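Progress report to the Siscombe Fund
Household Credit and Savings Project, Gistomville
17 November 2023

Summary

We are very happy with where the project stands at the end of this reporting period. The credit card coaching strand is full, the small-loan strand has opened, and people are coming back for second appointments in a way we didn't see last year. In total 272 households have had at least one sit-down session with a coach, and 165 of those have a written repayment plan they helped draw up themselves.

Coaching sessions

The biggest change since our last report is how we start the first appointment. We used to open with a budget sheet, and people found it heavy going. Now we open with the card statements. The coach and the client read one statement together, line by line, and mark the interest charge, the minimum payment and the date the introductory rate runs out. That date is the one that surprises people most! Quite a few clients had moved a balance to a new card, felt relieved, and then put the paperwork in a drawer. Once the end date is on the kitchen calendar, the rest of the conversation gets a lot easier.

We have also rewritten our handout on balance transfers. The old one was four pages and assumed that readers knew what a transfer fee was. The new one is a single sheet with a worked sum on the front and blank boxes on the back, so clients can fill in their own numbers and take it home. Coaches tell us it is the piece of paper people ask for by name.

Small-loan strand

The Dogbe loan pot opened in September, a little later than planned. The delay came from the wording of the loan agreement, which went back and forth between us and our legal adviser until it was short enough to read in one sitting. We think the wait was worth it. Loans start at $100, there is no fee for paying early, and every borrower meets a coach before signing. The early applications have mostly been for car repairs and security deposits, just as we expected from the survey work.
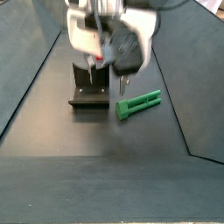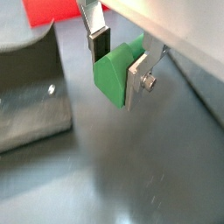 Gripper at the end of the robot arm

Record keeping

We moved our client files over to the Zada system during this period. The move took longer than we had budgeted for, mostly because our old spreadsheets used different names for the same kind of debt. A store card might be down as "retail," "card" or just "other." We have settled on one list of terms now, and the figures in this report are the first to be drawn entirely from the new files. Please note that last year's totals for store cards are not directly comparable.

What has been harder

Evening appointments are still short. We have 2 coaches who can work after six, and their slots go quickly. We tried offering phone sessions in the gaps, and these work well for follow-ups but poorly for first meetings, when it really helps to have the statements on the table between you.

Next period

We plan to train another coach for evenings, run a workshop on reading a card offer before you apply (rewards, annual fees, what the rate does after the first year), and put the new handout into Spanish. We'd also like to talk with you about moving the unspent travel money, which is small, into printing. A revised budget is attached as Appendix B.

Thank you again for your support. It has been a really encouraging few months - the team is looking forward to the next stretch.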